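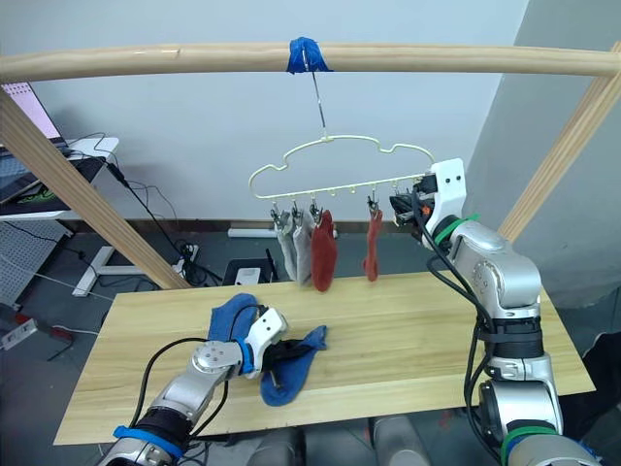
Figure 1. Socks clipped to a cloud-shaped hanger, two light gray and two in shades of red.

Drying Clothes Indoors in Prutcombe: A Household Survey
Environmental Studies, Term Project

Why we chose this topic

Our group started out wanting to study water use, but every conversation we had in Prutcombe seemed to drift around to damp bedrooms and foggy windows, so we followed it. Most of the older homes near the river have no yard to speak of, and the laundry has to go somewhere! We wanted to find out where it goes, and whether people connect it with the moisture on their walls.

How we did it

We delivered a short paper survey to homes on the Wike and Homach sides of town in June, and we got 102 of them back, which made us very happy after a slow first Wednesday. We also left small humidity meters in five homes for a week -- the families were wonderfully patient with us -- and collected 731 readings in all.

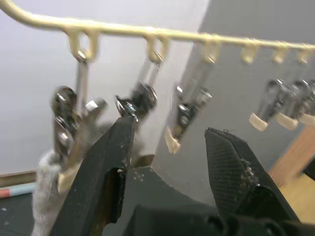

Figure 2. Metal clips with cream plastic pads, one holding a gray sock.

What people told us

Bedrooms were the most common drying spot, with the bathroom a close second. Many people said they kept the door open so the damp could "get out," but of course it mostly gets out into the hallway. Small items were dried indoors even in good weather, and several people wrote long, friendly notes in the margins about socks that never seem to dry at the toe.

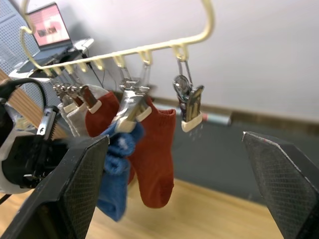 Figure 3. A sock hanger with a row of small hooks along its lower bar.

What the meters showed

Humidity climbed fastest in the first three hours after wet laundry was hung up, and it stayed high longest in rooms with the door and window both shut. Opening a window a crack helped in every home we measured. We had hoped to compare the Trisine apartments with the row houses, but two of our meters ran out of battery overnight and we didn't feel right guessing at the missing readings. 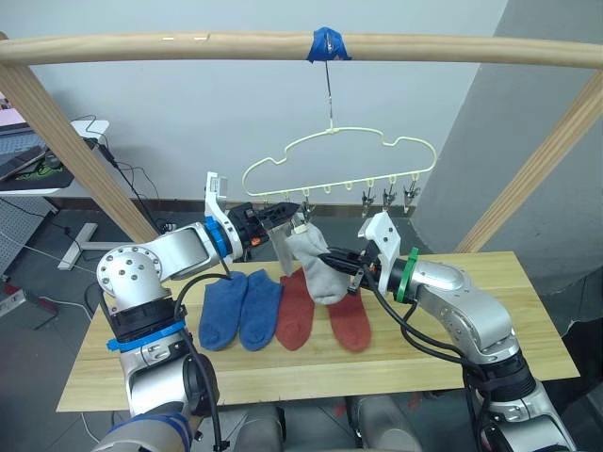
What we would do differently

We would start in winter, when windows stay closed, and we would ask how many loads each home washes in a week. We'd also pack spare batteries.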